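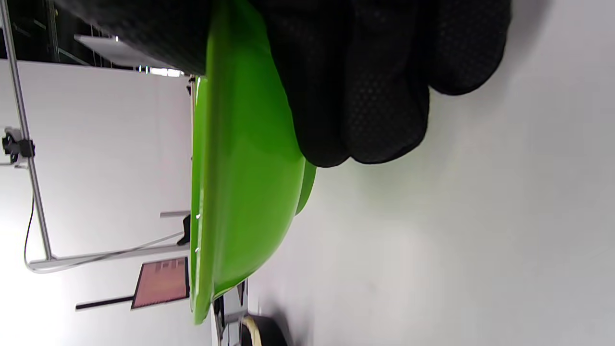

Brulus Kitchen Help > Stovetop > Dumplings and filled doughs

Pleated dumplings sticking in a small cast-iron skillet, bottoms tearing when turned

Posted by flatrim on January 12, 2020

I am trying to get consistent results with crescent dumplings in a small cast-iron skillet and have a repeatable failure. The bottoms brown, the water goes in, the lid goes on, and when I try to lift the dumplings the wrapper stays behind on the iron. The filling then drops out through the hole.

Setup is as follows.

Skillet: black cast iron, short handles on opposite sides, seasoned twice with flaxseed oil. It is the smallest one Ruvell sells. The lid is borrowed from a saucepan and does not seal completely on one side.

Dough: 215 g all-purpose flour, boiling water, salt. Rested under a damp towel, rolled by hand. Edges thinner than the center.

Filling: cabbage, pork, ginger. 17 g per dumpling, weighed.

Method: oil in the cold pan, burner to medium-high, dumplings in when the oil shimmers. Two minutes, then 60 ml of cold water, lid on, six minutes, lid off until the hissing stops. Then I turn them.

I have tried more oil, which makes the splatter worse when the water goes in and does not fix the sticking. I have tried less water, which left the pleats hard and the dough at the fold raw. The same batch of dough does fine in a nonstick pan. I would like to stay with the cast iron if it can be made to work, as the crust is better on the ones that survive.

Two specific points I would like answered:

– Is the seasoning at fault, or the temperature?
– Does it matter whether they are turned at all? My reference (a photocopied sheet from a class at the Mishra community kitchen) says to brown one side only, but it also says to "move freely," and I do not know at which stage.

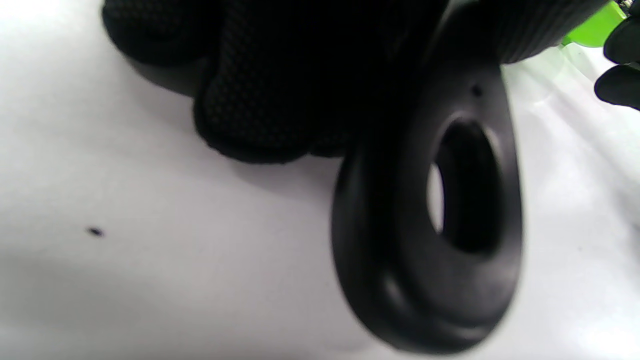
pan_and_lid

It is mostly temperature, and the seasoning makes it worse.

Flaxseed seasoning looks good and is brittle. Under steam it tends to flake, and the bare patches underneath grab starch. Two coats are not much. Strip whatever is already lifting, put on several very thin coats of an ordinary vegetable oil, and cook a few fatty things in the pan before going back to dumplings. That will not fix the problem alone, but it removes one variable.

On temperature, oil in a cold pan over medium-high tells you very little. Cast iron heats unevenly, and a small skillet on a larger burner can be hotter at the rim than in the middle, or the reverse on a small gas ring. Shimmering oil only reports on the spot you happen to be looking at. Preheat the dry pan on medium for five minutes, then add the oil, then wait one more minute. If you have an infrared thermometer, aim for 364°F across the cooking surface before the dumplings go in. Shiny oil can throw those readings off, so measure before the oil is added.

Next, the release. Dough bonded to iron by wet starch will let go once the starch has dried and browned. You are turning when the hissing stops, and at that point the water under the dumplings is gone but the crust has not re-formed. The steam phase softened it. Keep the pan on medium for another two to three minutes after the hissing stops, with the lid off. The sound changes from a hiss to a quieter, sharper crackle. Try the edge of one dumpling then. If it resists, leave it for thirty seconds and try again. Do not force it.

Also use hot water. Cold water drops the surface temperature quickly and the pan spends the first part of your six minutes recovering.

As for the sheet from Mishra, "move freely" in most versions of that instruction refers to the first minute, when you slide each dumpling a short distance through the oil so the base is coated. After that they stay put until the end.

Comment from flatrim: No infrared thermometer here. Is there a test that works without one?

Comment from pan_and_lid: A drop of water on the dry surface. If it sits and boils, too cool. If it breaks up and skitters, you are at or above the range. Back the burner down slightly and wait a minute before adding oil.

sakier_burner_2

Had the same thing and just switched to nonstick. Life is short. If you want crust, put a spoonful of flour in the water and you get a lacy skirt, which works in any pan. I have the Sakier nonstick and it has been fine for a year, although the handle gets loose and you have to tighten the screw.

Comment from flatrim: Thanks, but I already know nonstick works. The question was about cast iron.

Comment from sakier_burner_2: Fair enough. Flour skirt is still worth trying.

doughwright

I agree with most of the first answer. I would add spacing, wrapper moisture and the tool, none of which have come up.

Spacing. In a small round skillet the usual advice to pack dumplings in a tight pinwheel is a poor match. Where two wrappers touch they fuse, and when you lift one you are pulling on its neighbor as well as on the iron. The tear then starts at the base, where the dough has been weakened by steam. Cook fewer and leave a gap the width of a finger.

Wrapper moisture. Hot-water dough rested under a damp towel can be tacky on the outside. Rest it in a covered bowl with no towel touching it, and set the finished dumplings on a lightly floured tray for ten minutes before frying. Brush off the excess flour. A tacky base sticks on contact and no amount of preheating will undo it.

Dumpling weight. Your filling weight is reasonable for a hand-rolled wrapper, but check that the bases are flat. Press each one down gently on the tray. A rounded base touches the iron over a small area, which browns too far while the rest stays pale, and that hard spot is where the lifting force ends up.
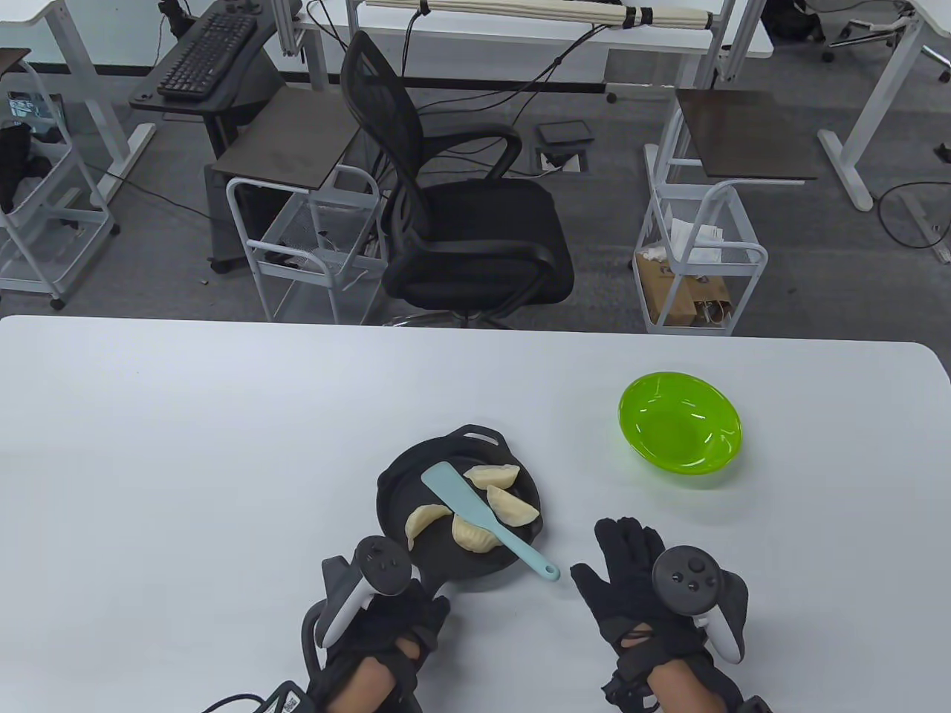
Lifting is a separate skill from frying and gets less attention than it should. The tool has to enter under the flat base, parallel to the iron, and most people come in too steeply and push the dumpling along. In a layout with dumplings following the curve of the rim and one in the center, the one in the center is the easiest to reach and the ones at the rim are the hardest, as the pan wall prevents a low approach from outside. Take the center one out first and use the space it leaves to work outward. A wide, flat silicone head like the light blue one here is kind to seasoning and gives good support once it is underneath, and the long handle keeps the hand away from the iron. The drawback of silicone in general is edge thickness. If the edge is too thick to start the release, use a thin metal turner for the first few millimeters and then change over. Light scraping with a metal turner does not hurt sound seasoning.

On turning, leave them alone. Brown the base only. The pleated side cooks in steam and has no flat area to sit on, so turning it onto hot iron gives you a few scorched ridges and a second chance to tear the base. If you want the brown side up for serving, put a plate upside down over the pan and invert the whole thing, with dry oven mitts, after you have confirmed that every dumpling slides. With short handles on both sides this is easier than with one long handle.

The lid that does not seal is acceptable. It loses some steam on one side, so the dumplings near the gap may need a little longer. Rotate the lid half a turn midway. If the fold is still raw at the end, add a spoonful of hot water and cover again for one minute, then repeat the drying stage in full.

Comment from flatrim: Preheated dry, used hot water, waited for the crackle, spaced them out. One stuck out of the batch and it was the one touching the rim. I have not redone the seasoning yet. Is it worth doing before February, when I will be making larger batches, or can I run it as it is?

Comment from doughwright: If it is not flaking, run it. If black specks show up on the bases, strip it. Keep the dumplings clear of the wall in either case.

Comment from pan_and_lid: Agreed. Wipe it with oil while it is still warm and do not leave the steam water sitting in it.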